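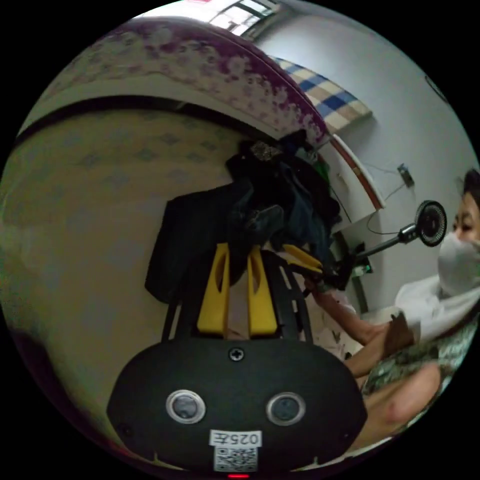 Members' Forum: Shared Laundry Hours, Stollari Residences

Thread opened by fliew_office

Residents are invited to comment on the proposed revision to the laundry room schedule. Under the draft, the room would close at 9 p.m. on weeknights and each apartment would reserve one block per week through the front desk. The building has 308 apartments. Written comments received by Thursday will be forwarded to the management board.
Fikri Liew, Residents' Office

Reply from north_stair_12

I wish to record my objection to the 9 p.m. closing. Many residents work until the evening, and dark clothing in particular has to be washed separately, so a single weekly block will not serve a household of four. I would support a 10:30 p.m. closing with the dryers switched off at 10.

Reply from j_melendez

I must respectfully disagree with the previous member. My bedroom is directly over the dryers, and the vibration is considerable. The lease states that quiet hours begin at 9. The schedule should have matched the lease from the beginning.
Jacinto Meléndez

Reply from north_stair_12

The lease refers to noise "from apartments." The laundry room is a common area and is covered by the house rules, section 4, which give no closing time. I would ask the office to confirm this.

Reply from fliew_office

The member is correct regarding section 4. The office has also obtained a quotation from Baloyi for rubber mounts under the dryers, in the amount of $3000. This has not been approved.

Reply from tansy_b

Has the office considered the condition of items left behind? Last month my sweaters were placed on top of another resident's washing and went home with the wrong person. I request that unattended laundry be left in the machine for at least 20 minutes before it is moved.

Reply from j_melendez

I support the 20-minute rule. On the matter of the mounts, $3000 is reasonable if it is paid from the reserve and not added to the monthly charge. If they are installed, I would withdraw my objection to 10 p.m., but not to 10:30.

Reply from north_stair_12

I can accept 10 p.m. on that basis. I remain opposed to the single weekly block.

Reply from fliew_office

Both positions have been noted and will be forwarded. The current hours remain in effect until the board issues its decision.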